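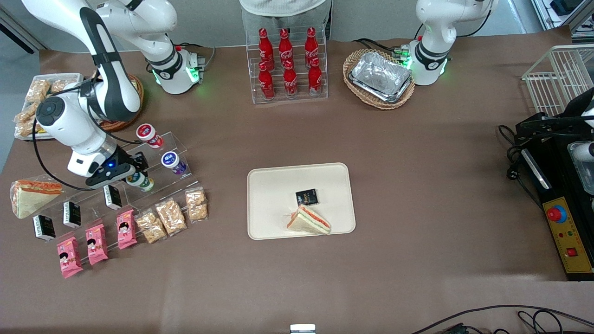
Hi, and welcome to Turkovow! We make lunch. Mostly we make it for offices, schools and small get-togethers in and near Stusstead, and on Saturdays we teach other people to make it too. I started the business out of my own kitchen with two stock pots and a car whose trunk only closed if you leaned on it, and I still do most of the menu planning, a good part of the chopping, and all of the worrying about onions.

I grew up in Pilmont, where lunch was the big meal and supper was whatever was left of it. When I moved to Stusstead for an office job I couldn't believe how people ate in the middle of the day. A granola bar over the keyboard! I started bringing in a pot of something once a week, beans and greens usually, or chicken and rice with lots of lemon. People chipped in a few dollars. Then the floor below wanted in, and then the dentist next door called, and by February I was cooking for 80 people on my days off and falling asleep on the bus. So I quit and did it properly.

We cook from scratch and we keep the menu short. There are five dishes a week, at least two of them without meat, and they change when the produce does. Most of our vegetables come from Nepia, a farm outside town that grows the best carrots I have ever put in my mouth (ask for the carrot and cumin salad, please, I will make it every week if you let me). Our bread comes from a bakery down the street because I am a terrible baker and I've made my peace with it.

Prices are per person and include delivery inside Stusstead. If you're farther out, in Pilmont for instance, write to us first and we'll see how the route looks that week. We need two days' notice for groups, and a bit more if somebody in yours has an allergy, as I like to talk those through on the phone and check the labels again. We can't promise a nut-free kitchen. We can leave nuts out of your order and tell you exactly what's in everything. 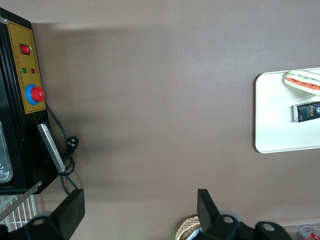
You left out the soup, one of our regulars wrote to me after reading an older version of this page, and it's the only reason half my office knows what day it is. Fair point! Soup goes out once a week in the cold months, with bread, and it sells out early. Lentil is the favorite. I tried a cold cucumber one last summer and I loved it and sold almost none, so that one is just for me now.

The Saturday classes are small and pretty loose. You come in, you tie on an apron, we cook four things, we sit down and eat them. No experience needed, and kids over ten are welcome with a grown-up. The most popular one is a knife skills class, where we get through an alarming amount of celery. The leftovers go home with you, so bring a container with a lid that fits.

Our biggest job so far was a school fair with about 1,000 plates, and I don't think I'd do another that size without a second van. Give me a long table and a room full of hungry accountants any time.

To order, use the form on the Lunch page, or call in the morning before we start packing. Afternoons are better for a long chat.

Page last updated 7 December 2019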